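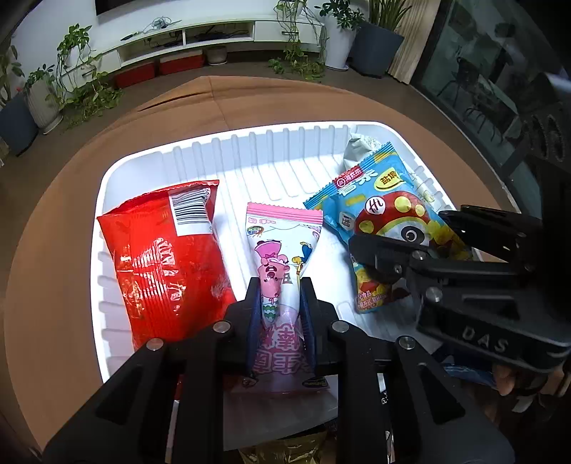

Snack practice at robot club: the pink and white packet gets a squeeze.

How do you teach a robot to pick up a bag of crisps?

Hello again, robot fans! I'm Ajith Chettiar and I help at the Stasden robot club. We're in the middle of our snack project, which everyone calls Jalico (the youngest group chose the name back in September and it stuck). Our job is to show a robot how to pick up snacks, and I promise it's harder than it sounds!

Try this. Pick up a book. Easy! Now pick up a packet of something crunchy. Did you feel it squash a little? Your fingers noticed that and changed their grip without you even thinking. A robot can't do that until it has learned how.

So we do the teaching by hand. In our club you hold a gripper, which is a bit like a pair of tongs with two fingers, and you do the job yourself while a camera on the gripper records it. Look at the two fingers in our picture, one on each side of the packet. They have dark blue pads on the inside, and the silver dots lower down are pins where the arms bend.

Then comes the computer's turn. It studies lots and lots of goes and looks for patterns: where did the fingers move, and when did they close? One go won't teach it much. We've recorded 274 so far and we want more!

Shiny packets are the trickiest, I think. Light bounces off them and the wrinkles change every time you touch one, so the same red bag can look like a completely new bag. That's why we muddle up the tray between goes.

Want to try it at home? Ask for two wooden spoons and an unopened packet. Use one spoon in each hand, lift the packet, and carry it to a bowl. My best is 20 packets before I dropped one, and my sister beat me by 3. Grrr!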